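Home Archive Kitchen Garden About

20/03/2023
Posted by the author

I switched to dry beans from canned last August, mostly over money. The grocery in Ikeck had raised a can to a price I didn't like, and a store called Pokico on the same street sells beans out of bins. I bought eight pounds of pintos and have been back several times.

The routine is simple. Beans go in a bowl of salted water before bed. In the morning I drain them, cover them with fresh water by two inches, and add half an onion and a bay leaf. They simmer with the lid cracked. I used to boil them hard and got split skins and mealy centers.

Old beans are the one real problem. A bag I brought home from Clindov last fall never softened, and I ended up throwing out the whole pot. Now I write the month on the jar with a marker.

One pound fills three pint containers. Two go in the freezer with some of the cooking liquid.

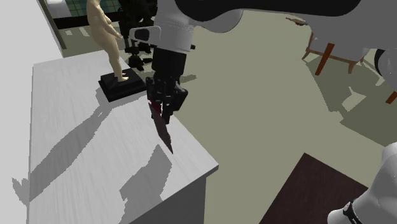
Do you have to soak them first? You can skip it if you have the time, but plan on an extra hour of simmering and check the water level more often.

Next I want to try black beans the same way, with a little orange peel in the pot.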